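2018-04-27

**Gudach three-level letter tray, grey plastic — review**

Bought this for the home desk. Quick one, I've got invoices to do and this is me putting them off.

Background. I had the Ornar wire one for years, the black mesh. Fine until the front legs spread and the whole lot leaned like a fence after a storm. Went looking for a replacement in plastic because the mesh scratched the desk and I'm still cross about that.

Price: $43. Ornar's was 49 last time I looked, so a bit cheaper. Postage was free but slow. Came flat in a box with no padding, one tray had a scuff on the rim. Didn't bother sending it back.

## Putting it together

Six minutes. Risers push into the corners, trays sit on the risers. No screws. The instructions are a single drawing and the drawing is wrong — it has the risers going in upside down. I did it that way first, obviously. Back ones are stiff, lean on them with your palm and wait for the click. If you don't get a click it'll wobble.

## Using it

I do the books for a small joinery, so: paper. Delivery dockets, quotes, the odd council letter. My system is top for today, middle for waiting on someone, bottom for dead but can't bin it yet. Been like that since Debora Villa trained me at my first job and I've never found better.

Top tray is great. Everything lands flat, A4 goes in either way. Middle one is ok. Gap is enough for a decent stack but not enough for your hand on top of a decent stack, so you end up pulling the lot out to find one docket. Bottom tray is where it falls down a bit. Low. Really low. I've got a ring binder I wanted to shove in there and no chance, it's on the floor now with the others.

The slots in the floor of the tray. Mixed feelings. Less dust, good. But paperclips go through them, and so do those little coloured flags, and receipts from the servo catch thier corners. Put a sheet of card down if you keep small stuff. I cut mine from a cereal box.

No labels in the box either. For that money I'd of expected a few stick-on ones. Used masking tape.

## Does it stay put

Mostly. Rubber feet are tiny and one fell off in the first week, superglue fixed it. With paper in, it doesn't move. Empty it skates about when you bump the desk. Weight wise I had a full ream on the middle level for a fortnight while I waited for the printer to get fixed and there was roughly no sag, or none that bothered me.

Colour is a plain grey that doesn't show marks. My partner calls it hospital grey. Wiped it down once with dish soap, came up fine.

## Compared to

- Ornar mesh: looks nicer, scratches, leans after a while
- Zerkusetti stacker: deeper bottom level, but 93 dollars, get stuffed
- the cardboard ones: fine for a year

Lucrezia Ferraro at the joinery has the Zerkusetti and swears by it. She didn't pay for it.

## Verdict

Does the job. Would buy again if it was on special, wouldn't pay more than I did. Want taller risers sold seperately — I've emailed Gudach and will update if they get back to me.

Update: they did. Taller risers coming in August, no price yet.
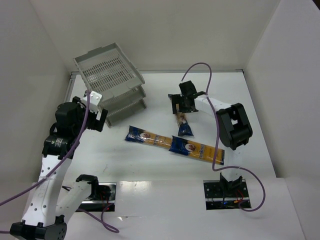 *Grey three-level tray, slotted top, turned at an angle. Pasta packets too.*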